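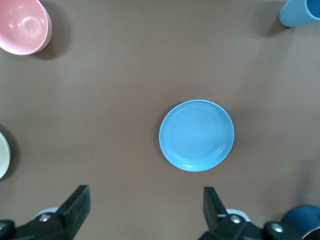

November, workshop notebook, Pluruvholm training track
Entry 39, opened 06.40

Sulky wheel bearings, second round of checks. Both wheels from the Dason cart were removed after morning work and spun on the stand. The left ran freely. The right showed a slight drag at the same point in each turn, as noted in entry 37. The bearing has been cleaned, repacked and refitted. Should the drag return, the bearing is to be replaced and not repacked a third time.

Tyre pressures were set before the cart went out for the second lot. Lulia was driven to it over the usual distance, on the inside, with the track harrowed beforehand. The driver reported less pull to the right through the bends. The mare wore the same shoes as last week, so shoeing can be left out of the comparison.

The Scanlon cart remains out of use. One shaft bolt has a worn thread and the spare in drawer 19 is too short. A replacement is on order, part 346.

Harness: the near-side trace has stretched and no longer matches its pair. Moved up one hole for the present. Colleagues are asked to check both sides before hitching.

Outstanding:
Right wheel, spin again after 70 km
Shaft bolt, fit on arrival
Trace, measure against the new pair

Closed 11.15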